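Qui sommes-nous

Gritis, c'est un atelier de menuiserie et une petite école du bois, à Cusville. Ancienne laiterie, 2 niveaux, 123 m² au sol. Tables, plans de travail, bancs. Pas de cuisine complète, on nous le demande souvent, c'est non.

Au départ : des réparations pour les voisins. Puis une première commande de tables pour la cantine de Furberg, puis les cours. On a gardé les deux activités.

Notre bois
Essences claires surtout. Achetées en grume quand c'est possible, séchage long, sciage à façon. Chaque plateau est choisi à l'oeil, fil et dessin compris. Ponçage main pour finir.
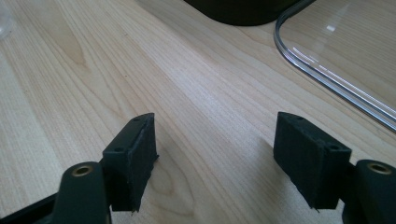

Plateau en bois clair, à la lumière du jour.

Les cours
Initiation, assemblages, finition. Niveau débutant accepté partout sauf en finition (il faut avoir fait l'initiation avant, merci de vérifer). Outils fournis, chaussures fermées obligatoires. 70 euros la séance, café compris. Prochaines initiations en mars, inscriptions à l'accueil ou par courrier. Groupes scolaires : nous écrire, on s'arrange. 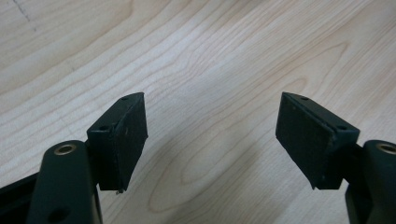
Le dessin du fil, avec ses boucles.

La gamme Ayaaba
Notre série de tables, la seule qu'on fasse d'avance. Trois longueurs, piètement démontable, livrée à plat. Le reste est sur mesure. Délais variables selon le séchage, demandez avant de réserver un transporteur ! Les rayures se reprennent chez nous, apportez le plateau seul, sans les pieds.

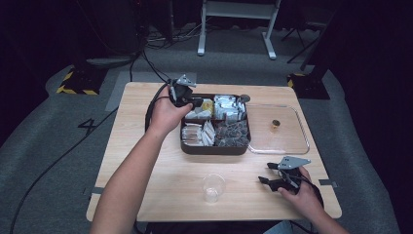
Entretien : chiffon humide, savon noir dilué, jamais d'éponge abrasive. Une couche d'huile par an si la table sert tous les jours. Fiche complète remise avec chaque commande, redemandez la si elle est perdue.

Nous trouver
Gritis, 2447 route de Furberg, Cusville. Parking derrière, entrée par la cour. Le magasin ferme entre midi et 14 h, l'atelier non.

Page mise à jour le 31 janvier 2023.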